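Home | Issues | Authors | Submit | Contact

Last updated 9 August 2025

4. What readers do between the books of a romance series

The most exciting part of this study, for me at least, was the gap. Most work on series romance looks at the books themselves, or at the reviews that follow each one. We wanted to know what readers get up to while they wait, and it's a lot! They reread, they argue about which brother or cousin should get the next book, they draw family trees, and they write long, loving posts about people who had four lines in chapter nine.

4.1 The reading logs

We asked 41 readers to keep a log through July while they worked through the Rivera books, a contemporary series of six novels and one holiday novella set in the harbor town of Tuver. Each log had a line for the title, a line for the time of day, and a blank space for anything else. The blank space was where the good material turned up. By the end of the month we had 700 entries, and 200 of them mentioned a character who was not the hero or heroine of the book being read.

That number delighted us. Earlier work by Tesfamariam on library borrowers had suggested that side characters pull readers forward through a series, but his data came from loan records, and loan records can't tell you why somebody picked up book three. Our readers told us in their own words. One wrote that she "only finished book two to see if the sister came back" (she does, in the final chapter, with a dog).

4.2 Reading order

Twenty of the readers began with the first book. The others started wherever they liked, often with the novella, and we had worried that this would spoil the surprises. It didn't seem to bother them much. Readers who already knew that a couple would marry wrote longer entries about the early quarrels, and several went looking for hints of the wedding in the older books. Figure 3 belongs to this section.
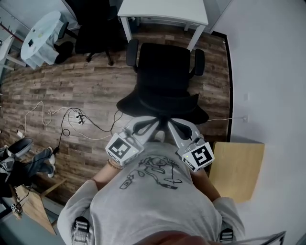

Figure 3.

The novella deserves a closer look here. It is short, it has almost no plot, and it brings every earlier couple into one kitchen. Readers who came to it last treated it as a reunion. Those who came to it first used it as a kind of menu, picking the pair they liked best and going straight to that book. Both groups wrote about it with real affection, and I'd love to see the same logs kept for a series without a gathering book of this sort. We have started on one, the Vedo trilogy, with the same log sheets and a larger blank space.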